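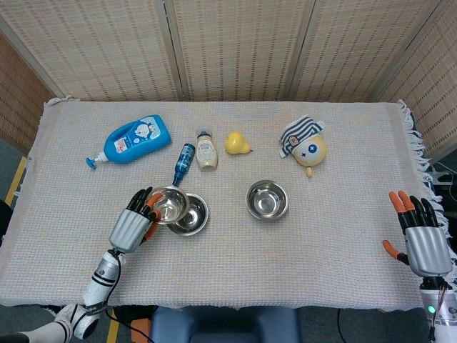 Figure 5. Bowl handling at the tabletop station. The left hand holds one bowl by the rim; two others rest on the cloth.

4.2 Changes in the operators' work

Before the two-handed robot came to the Dallorham site, table clearing was done by hand on every shift. Operators sorted bowls, bottles and small goods and passed them down the line. After February the robot took over most of the bowls, and the staff moved to setting out tables, watching the runs and stepping in when a grasp failed. We logged 334 runs over the study period. An operator stepped in during 138 of them, most often to separate bowls that had been left touching or overlapping.

The 27 operators we interviewed agreed that there was less lifting. They differed on the rest of the job. Several said the waiting was more tiring than the clearing had been, as they had to keep their eyes on the hands and could not talk much with coworkers. Others liked the slower pace and asked to stay at the station. Operators with long experience by hand tended to step in early, before the robot had closed its grip. Newer staff waited for the stop signal.

Break times also changed. Under the old schedule a pair could cover for each other, but the station needs one trained person present whenever the arms are powered. Five operators had completed that training by the end of the study, and they reported taking shorter breaks than the others on their shift.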